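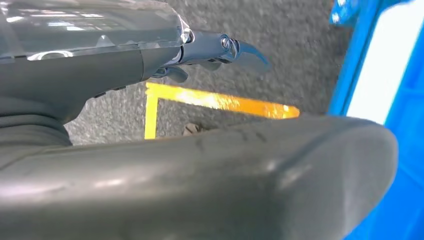 Glossy and matte together: bright white streaks of reflected light on a clear plastic cover, with the matte dark gray body of a robot arm underneath.

Why Are Some Things Shiny?

by Sobia Khokhar

When I was little I had a favorite spoon. I liked it because I could see myself in it, except I was upside down and my nose was very small. I'd turn the spoon over and suddenly I was the right way up with an ENORMOUS nose. My soup went cold a lot.

I still think about that spoon, and a reader named Cirilo Chávez wrote to me in February with a question that brought it all back. He wanted to know why his new rain boots are shiny and his old sneakers aren't, even when they're both clean. Good question, Cirilo! Let's get into it.

Light is a traveler

You can only see something if light gets from that thing to your eyes. The light might start at the sun, or a lamp, or a flashlight under your blanket. It zooms along in a straight line until it bumps into something, and then a few different things can happen.

Some of the light might go right through, the way it does with a window. Some of it might get soaked up (the science word is absorbed). And some of it bounces off. Bouncing is called reflection, and without it you couldn't see your dinner, your cat or your own feet.

Most things do a mix. A black T-shirt soaks up most of the light that hits it. A white one bounces most of it back. A window lets nearly all of it through but still bounces a little, and you can catch that little bit at night, when it's dark outside and bright inside and there you are, staring back at yourself from the glass.

Smooth bounces and messy bounces

Imagine you're in a gym with a bouncy ball. The floor is flat and hard. Throw the ball down at a slant and it comes up at the same slant on the other side. You could throw it 100 times and you'd always have a pretty good idea of where to stand to catch it.

Now take the ball outside and throw it onto a pile of rocks. Boing — who knows? It hits the side of one rock and flies left. Next time it hits a different rock and comes right back at your knees.

Light does the very same thing. If a surface is really smooth, all the light arriving from one direction leaves in one direction too. It stays neat. So when the light from a lamp hits a smooth surface, it reaches your eye still looking like a lamp, and you see a bright spot or a streak. We call that shiny, or glossy.

If the surface is rough, the light scatters all over the place. Some goes to your eye, some goes to the ceiling, some goes to your brother. You still see the thing, and you see its color just fine, but the lamp's shape has been jumbled away. We call that dull, or matte (say it like "mat").

But my paper feels smooth!

Yes, it does. Run your finger over a sheet of notebook paper and it feels flat as anything. Your finger is not a very good judge, though, and I say that with love. Under a microscope, paper looks like a heap of spaghetti. It's made of tiny fibers all tangled up and lying on top of each other, with gaps in between. To light, that's a rock pile.

How smooth does something have to be, then? Light behaves like a wave, and the waves are super small. Red light has a wavelength near 700 nanometers. A nanometer is so tiny that it takes 1000 of them to make one micrometer, and then 1000 micrometers to make one millimeter, the thickness of a dime, more or less. For a surface to look like a mirror, its bumps need to be a lot smaller than the waves of light. A mirror passes that test easily. A sidewalk fails it in a big way.

Your rain boots pass it pretty well, Cirilo. Shiny rubber and shiny plastic often get their shape from a very smooth mold, or they get a clear smooth coating on top. Sneaker cloth is woven from threads, with hills and valleys everywhere.

Why is the shiny spot white?

Find a shiny red apple and hold it near a lamp. The apple is red, but I bet the bright spot on it is white, or whatever color your lamp is.

Light that bounces straight off the smooth outside of the apple never gets into the skin, so it keeps the lamp's color. The rest of the light sneaks a tiny way in, bumps around in the red stuff, loses most of its blue and green, and wanders back out looking red. You're seeing both kinds at once!

Metals are a bit different. Gold and copper tint the light as they reflect it, so the bright spot on a new penny looks a little orange. Painters have known this for ages. If you want to draw a plastic ball, leave a white patch. If you want to draw a gold crown, make the patch pale yellow.

Why wet things look shiny

Splash some water on a dry rock. It goes darker and it gets glossy, all in a second. The water fills in the tiny bumps and makes a smooth top, so now there's a nice flat place for light to bounce from. When the water dries up, the bumps are back and so is the dull old rock.

Floor polish and shoe wax work the same way, only they don't dry up and disappear. They fill in the little scratches and stay there.

Try it yourself

You'll need a sheet of aluminum foil and a lamp. Ask a grown-up before you take the foil, because I once used up a whole roll and heard about it for a week.

Tear off a piece and try to keep it flat. Look at the shinier side and find the lamp in it. It'll be blurry but you should be able to see a bright patch. Move your head and the patch moves too.

Now crumple the foil into a loose ball, and open it back up carefully so it doesn't rip. Look for the lamp again. You'll find lots of little sparkles instead of one patch. It's the same foil! You didn't take any shine off it, you just gave it lots of small slopes that all point in different directions, and each one bounces light its own way.

If you have a metal spoon in the drawer, get that out too. Look in the bowl side, then the back. Bring it really close to your eye, then move it slowly away, and see if you can find the place where you flip over.

Words to know

Absorb: to soak up.
Glossy: smooth and shiny.
Matte: not shiny.
Nanometer: a very, very small length, used for measuring things like light waves.
Reflection: light bouncing off something.
Scatter: to bounce off in lots of directions.

Next time I'm answering a question about why soap bubbles have rainbows on them, so if you've got bubble mix at home, go blow a few and write down which colors you see.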